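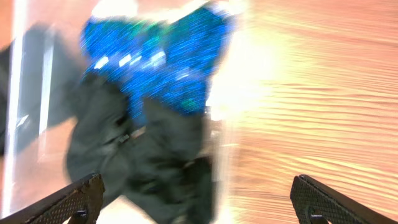

What's the best way to store something covered in sequins? Inside out, flat, with a layer of plain cotton between it and whatever it's sitting next to.

*(Let that sit for a second. Someone always says "on a hanger". Smile, say we'll get to hangers.)*

## Shiny things and how to live with them

Talk for the Ilcombe sewing and mending group, 2010-08-26. Birgit Hollmann.

Notes to self: water on the lectern, box of samples on the left, DON'T start handing things round before the tea or we'll never get them back in order.

### Hello and why I love this stuff

- Thank them for having me. Mention I came here first for Emine's talk on darning and went home and darned everything in the house.
- I grew up behind the counter of my aunt's shop. The sign just said Hollmann. She did dance costumes, mostly, and every December the back room filled up with things that glittered. I was allowed to sweep the floor and keep any sequins I found. I had a jam jar of them. I still have it! (Hold up jar.)
- People are a bit frightened of sparkly fabric. They buy it for one party, it gets bundled up afterwards, and the next time they see it they think it's ruined. Most of the time it's only creased and cross with them.

SLOW DOWN HERE. Last time I galloped.

### The two-cloth problem

Take the blue and the dark grey at the start. Bright cobalt on top with a real glitter to it, even a touch of green in one place, and that charcoal cloth crumpled up underneath. I love that pairing. The grey lets the blue do all the shouting.

But think about what happens when any shiny cloth and any plain cloth live in a heap together:

- The shiny one wants to catch. Sequin edges are sharper than they look, and metallic threads snag on anything with a bit of fluff to it.
- The plain one wants to crease, and whatever is bunched on top helps press those creases in.
- Colour can move between them if either is put away even slightly damp. I've seen a grey jersey skirt with a blue tide mark right across the seat. It was not a happy phone call.

Ask: who has a party top in a heap at home right now? (Hands. Put my own up too.)

So how do we un-bundle it? Slowly, on a table or a bed, with good light. Find the plain cloth first and work from that side. Lift the shiny part, don't drag it. If it catches, stop and look for the thread that's holding on, then ease it off with a fingertip or a blunt needle. Pulling is how you lose a whole row, and with the cheaper sorts a row is sewn with one long chain stitch, so when it goes, it really goes. (Do the demo with the gold scrap. It makes a lovely horrible noise.)

### What have I got? A quick sort

Three piles when I'm looking through a bag somebody's brought me. I do this by touch as much as by eye.

**Sequins that are sewn on.** They move. Brush your hand one way and it's smooth as a fish, brush it the other way and it complains. These can be mended one by one.

**Shiny dots or film that are stuck on.** They don't move. The surface feels like one skin, and it may go sticky or cracked along a fold. You can't mend these so much as slow them down.

**Metallic thread woven or knitted in.** Nothing on top at all, the shine's in the cloth. Feels a bit dry and scratchy. Strong in wear but hates a hot iron.

It's hard to tell across a room, and very hard to tell from a photo. Anything that catches the light in little bright dots could be one or another of these until you've had your thumb on it. So thumb first, then decide.

*(Pass round the sample card now. One card per row of chairs. 20 samples on each, ask them to count nothing and just feel.)*

### Washing

This is the bit people write down, so go through it twice.

1. Read the label. If it says dry clean only and the thing matters to you, believe it.
2. Test an inside seam with a wet white cloth. Press, don't rub. If colour comes off on the cloth, put the bowl away.
3. Turn it inside out.
4. Cool water, a small squirt of something gentle, and push it up and down. No wringing. No twisting.
5. Rinse until the water's clear, then roll it in a towel like a Swiss roll and lean on it.
6. Dry flat, away from the radiator.

If you must use a machine, put it in a zipped bag on the coldest, shortest programme and keep it well away from jeans. Never 90! I know nobody in this room would, but my brother-in-law did, with a stuck-on silver scarf, and what came out looked like a crisp packet.

For sweaty underarms on something you can't wash, turn it out, dab with a barely damp cloth and hang it by an open window overnight. That's all the theatre wardrobes I've worked with ever did between shows, give or take a spray bottle.

### Getting creases out

- Steam from the wrong side, at arm's length, with the plain cloth facing you. Hold the iron off the fabric altogether.
- Stuck-on shine: no steam. Lay it flat under a clean sheet for a couple of days and let its own weight do the work.
- Plain grey panels and skirts: press them first with the shiny half folded well out of the way under a towel. This is fiddly and worth it.
- The bathroom trick (hang it up while you have a shower) does work on metallic knits, though it's hopeless on anything heavy.

If anyone asks about tumble drying, just shake head sadly.

### Mending a bald patch

My favourite part – try not to spend half an hour on it.

You need a fine needle, matching thread, and sequins pinched from somewhere they won't be missed. Seam allowances are a gold mine. So are hems. Ours came in little tubs from Rakix when my aunt had the shop, and I've kept the last two tubs, a blue and a sort of beetle green, for emergencies.

Steps for the board:

- Secure the loose thread at both ends of the gap before anything else.
- Come up through the hole, down at the edge, and a small backstitch under each one.
- Overlap them the same way as their neighbours. Look at the direction before you start. I once did a whole sleeve upside down and it looked like a cat stroked the wrong way.
- Fasten off every inch or so, so that next time it only unravels an inch.

Matching the blue is the tricky one. Blues change enormously under a lamp, from royal to nearly white where the light hits straight on. Match by the window in the morning if you can. And don't fret about being a shade out. Once it's moving no one's going to see it.

(Show Emine's bag. She mended the corner with odd greens and it's far nicer than it was new. Ask her to stand up if she's willing.)

### Folding and putting away

Back to my opening question, and yes, hangers.

A light top can hang for a week or so. Anything with real weight to it will grow. Shoulder seams stretch, and a sequinned bodice on a jersey skirt will pull the join into a wave. I measured one dress that had hung for years, and it had got so long that the owner thought she'd shrunk.

How I do it:

- Clean cotton sheet on the table, garment on it inside out.
- Sleeves in, loosely.
- Roll up a bit of old sheet or tissue into a sausage and put it where the fold will go, so the fold is round and soft.
- Fold once if you can.
- Where shiny meets plain, slip a piece of cotton in between.
- Into a drawer or a box with nothing on top of it. Pillowcase if you haven't got a box.

No plastic for long stays. The stuck-on kinds go tacky and you'll end up peeling the bag off along with the sparkle.

Take it out and refold it along a different line when you change the clocks. Give it a little shake. Enjoy it for a minute!

### If it's really past it

Sometimes it is. The cloth's rotted under the arms, or the shine's coming away in flakes. Then I cut. Good bits of sequin cloth make:

- small purses (line them, or your coins will eat the stitching)
- a collar for something dull
- patches over knees, for a child who likes that sort of thing
- the star off the top of the tree

Grey jersey from the other half makes perfect linings and very good dusters. Keep the zip. Always keep the zip.

Cutting tip: snip *between* the sequins where you can, old scissors only, glasses on. They ping. Run a line of machine stitching round the shape before you cut it and it'll hold together much better.

### Questions I usually get

*Can I cut a sequin top shorter?* Yes, take the sequins off in the hem allowance by hand first, then sew plain cloth to plain cloth. Allow an evening.

*Why does mine shed green dust?* Coating's wearing off. Wear a slip under it and don't sit on pale sofas.

*Are old ones worth more?* I don't know about money. The 1930s gelatine ones melt in warm water, so if you've got your gran's, please keep it away from the sink and come and see me afterwards, because I want to look at it.

*Charity shop finds?* My best jacket cost 89p off the last rail by the door. It had one bald elbow. (I'm wearing it. Show elbow.)

### Finish

Invite everyone up to the table. Thumbs on everything. Anybody who's brought a bundle, tip it out on the long table by the window and we'll work from the plain side first, together.

Collect sample cards BEFORE cake.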